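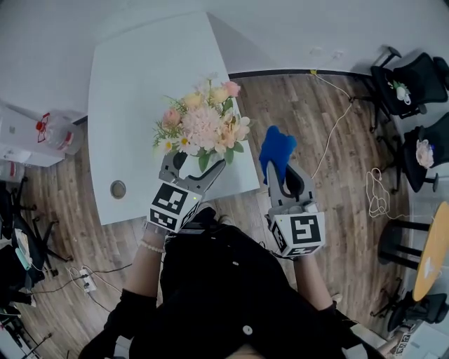

Ticket 553 - Urka hand-held gripper pair, right unit drops out of tracking
Opened by: Letay Hailu, Plornton
Product: Urka two-hand kit, rental plan
Status: Open, waiting on replacement part

Letay Hailu, 2023-05-09

Hello again, and thank you for the quick help back in January with the charger. I'm sorry to be back so soon, but we have a new one for you and I would rather give you too much detail than too little.

We are using the pair for our soft items set, which means cloths and artificial flowers, one thing in each hand over the white table. The left gripper behaves beautifully. The right one loses its position for a moment and then jumps back, and when I play the session back the right hand hops sideways by what looks like the width of a finger. It does this maybe once in a recording of 300 seconds, sometimes more. The jaw opening still reads fine all the way through, so I don't think the finger sensor is to blame.

Things I tried before writing:

Restarted the Brastatora software and both grippers. No change.
Wiped the faces of both marker cubes with a dry cloth. No change.
Ran the table calibration again, twice. It passed both times.
Closed the blinds in case it was glare. No change that I could see.

Is it possible that the cloth is getting in front of the cube? It is a big floppy thing when you pinch it in the middle. But the flowers are bigger still, and the left side never complains.

Fonseca support desk

Hi Letay, it's good to hear from you, and please never apologize for detail. You may well be right about the cloth, so let's rule that out first. Could you record one run with the right gripper empty, and one with the flowers in the right hand and the cloth in the left? Keep everything else the same, including where you stand. Please also tell us the firmware number on the settings page, and whether the cable on the right gripper has any slack when you reach to the far side of the table.

Letay Hailu

Firmware is 26 on both. I did the two runs and then a third one because I got curious - with the right gripper empty it still jumped, and with the items swapped it was still the right one that jumped. So the poor cloth is innocent.

Your cable question was a good one, though! When I stretch toward the far edge the cable goes tight and I can feel it tugging at the handle. I pushed gently on the cube afterward and it rocks a little on its mount. The left one doesn't move at all.

Fonseca support desk

That rocking is very likely our culprit. The cube has to sit solidly on the gripper body, and even a small wobble shows up as a hop in the playback. We are sending you a new mount with its screws, and a longer cable to go with it. Fitting them should take roughly 30 minutes, calibration included. Until then, please use the right gripper close to the near side of the table, and set aside any recordings where you see the jump. We'll credit the days lost on your rental as well.

Letay Hailu

That is very kind, thank you. I'll leave the ticket open and write again once the mount is on. One small request for the manual while I'm here - the page on cables only talks about where to plug them in, and a line about how much slack to leave would have saved me an afternoon.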